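검색어를 입력하세요 검색

작업 노트: 그리퍼 비교, 종이컵 편
읽는 시간 2분

5월, 오후 작업. 드디어 양팔에 그리퍼를 다 물렸다! 왼팔은 Prurnex, 오른팔은 Drandico. 컨트롤러는 Filholm 하나로 묶었고 주기는 200Hz. 지난달 내내 속 썩이던 통신 끊김이 오늘은 한 번도 없었다.

대상물은 뚜껑 덮은 종이컵. 벽이 얇아서 힘 조절 차이가 바로 드러나는 게 마음에 든다. 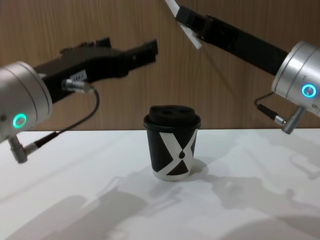

Prurnex는 닫힘 폭 140mm에서 출발해도 컵 앞에서 속도가 곱게 떨어진다. 23회 집어서 찌그러진 건 두 번, 둘 다 힘 제한 낮추기 전이다. Drandico는 반응이 훨씬 빠르다. 손가락 닫히는 소리부터 다르다! 다만 뚜껑 테두리에 걸리면 컵이 기울어서 접근 높이를 더 낮춰야 할 듯.

케이블은 손목 돌릴 때 커넥터 쪽이 당기니 여유 길이 다시 볼 것. 다음엔 Fujimoto 손가락 패드를 양쪽에 똑같이 붙이고 물 채운 컵으로 간다. 벌써 기대된다.

댓글
- 힘 제한값도 같이 적어 주세요. 저희 쪽에서도 돌려 보고 싶어요.
- 패드 바꾸면 영점 다시 잡는 거 잊지 마시길.
- Drandico 접근 각도를 조금 눕히니 저는 덜 걸렸습니다.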